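Jeltis Roof Bars for Estates and Hatchbacks

If your boot has never quite been big enough for a family holiday (and whose has?), a good pair of roof bars is one of the kindest things you can buy for your car.

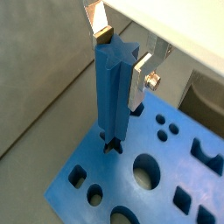
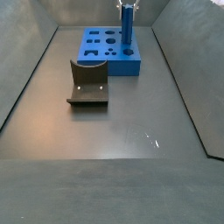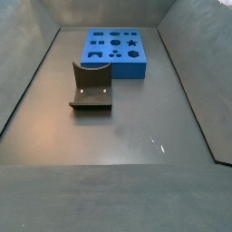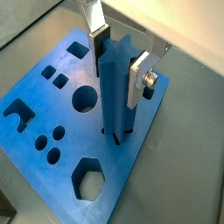

Blue shape-sorting block on a grey surface, four views.

We've sold Jeltis bars alongside the Tritex range for a good while now, and they're the ones we keep going back to for our own cars. They carry up to 74 kg, spread evenly, though do check your handbook first, as some roofs are rated for less. The feet are lined with soft rubber so your paintwork stays as you'd like it, and all four lock with the same key.

Fitting takes 30 minutes the first time, and a good deal less once you've got the knack. Please do stop and check the bolts after your first few miles, and again before any long run!

Fits cars with raised rails, including the Inero estate.
Load limit: 74 kg
Colours: silver or black
In the box: two bars, four feet, key, fitting tool
Price: £76 the pair, collected or delivered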